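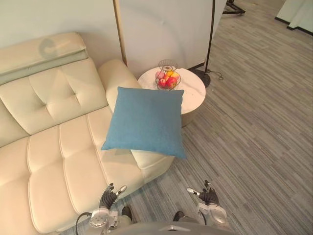
Open Beta Safety Checklist – Hustska, Squad Mode

Print this page | E-mail this page

Run through this before you invite anyone to your lobby. We had a great time putting it together, and the new map is a blast!

1. Account security
[x] Two-step login is on for every squad member
[x] Beta key redeemed through the Okus launcher only
Comment: Keys are free! If a site wants money or your password for one, close the tab.

2. Photosensitivity
[x] Flash reduction set to High
[ ] Warning shown before the first match
Comment: The setting works beautifully in the storm zone, but the warning only pops up after the tutorial. Reported to Patard, still open.

3. Voice and text chat
[x] Mute and block work from the scoreboard
[x] Chat filter on by default
Comment: Muting takes 2 clicks now – so much better than the alpha. 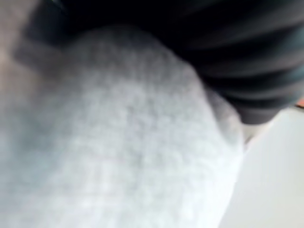 The filter also catches names typed with extra spaces, and we threw plenty of those at it. Clan tags get through, so report any bad ones by hand.

4. Spending
[x] Store locked with a PIN
[x] Price shown before purchase
Comment: The Bălan skin bundle costs 2,400 coins and asks you to confirm. Love that.

5. Crashes and heat
[x] Frame cap set in menus
[ ] No crashes in a full session
Comment: We played 77 matches and lost one to a crash on the bridge. Save your log and send it in with build number 590.

Checked 07/07/2026. Items 2 and 5 get another look with the next patch.

Print this page | E-mail this page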